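Okay, fault thread from the towel-folding rig, because this one was a beauty! Left gripper on the Vamura pair started reporting "closed" while it was still open.

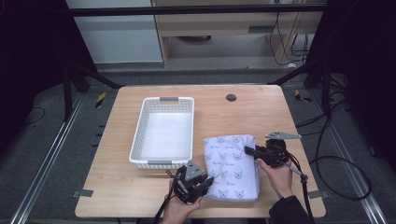
1 min read · 5 posts

2/ We lost 46 folds before anyone twigged. The log looked perfect - every close on time, every width dead wrong.

3/ First guess was the felt pads, a bit frayed and a favourite suspect of mine. Swapped a set. Same fault on fold 12. Gorgeous.

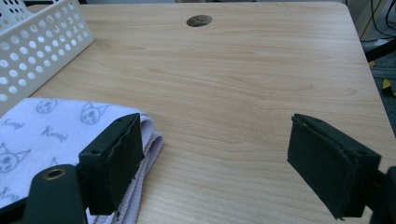

4/ So I went after the cable. Wiggle it near the connector and the reading jumps by 13 mm. Found you!

5/ New lead, proper strain relief, and Clakby now stops recording if the two widths disagree. Love a fault you can reproduce!

Comments
wivard_fan: had the same on ours, also the connector
tess.k: what strain relief?

Recent
Zeroing grippers after a rebuild
Felt or foam?

We use cookies. Accept / Manage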